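Test Riders Wanted: Birna Self-Driving Shuttle, Busangate Campus Loop

Do you have somewhere to be, and are you in no great hurry to get there? We would like to hear from you.

Birna is an 11-seat electric shuttle with no steering wheel and a top speed that cyclists find amusing. Starting in June, it will run a loop through the Busangate business park, stopping at the train station, both parking garages and the cafeteria. The engineers have been riding it since winter and have stopped noticing what it does wrong. We need people who still notice.

We are looking for 100 riders. You don't need to know anything about cars, software or sensors, and if you do, please try to keep it to yourself until the exit interview.

What you'll do

Ride the loop at least twice a week for the whole month. A full lap takes 30 minutes, a little more if there are geese. After each ride you'll fill out a short form on your phone: did it brake too hard, did it wait too long at the crosswalk, did you understand the voice announcements, did you at any point want to get out and walk. That last question gets more yeses than we'd like, mostly at the north garage, where Birna is extremely polite to delivery trucks.

You'll also come in for one evening session at our office, from 6 p.m. until we run out of questions or sandwiches. We'll ask you to try three versions of the door chime. Opinions on the door chime are strong inside the company and we would welcome some from outside it.

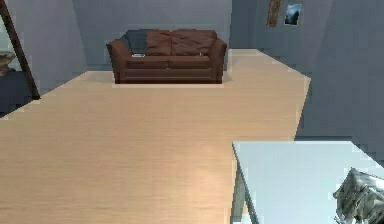 Vilho Mäkelä

Who can apply

You must be 18 or older and live or work close enough to Busangate that riding the loop makes some kind of sense. We especially want to hear from people who use a wheelchair or a walker, people who travel with small children, and people who get carsick. (There are bags on board. So far they've been used for lunch.)

If you work for Clurnoletti, who make our braking system, or for Giáp, who make the route software, you can't take part. You are welcome to ride like everybody else and tell your coworkers about the north garage.

What you get

$35 for each full week you complete, paid at the end of the month, plus a free pass on the shuttle through the end of summer. Parking is covered on the evening of the session. There is also a tote bag – I voted against it, so please take two.

A safety attendant is on board for every ride and can stop the shuttle at any time. So can you: there's a red button by each door. Please press it if you need it. Please don't press it to see what happens. It stops.

How to apply

Fill out the rider form at the Busangate station kiosk or pick up a paper copy at the cafeteria register. Tell us when you usually travel and whether you've ever ridden in a driverless vehicle before. Either answer is fine. We'll reply to everyone, including the person who keeps applying on behalf of a dog.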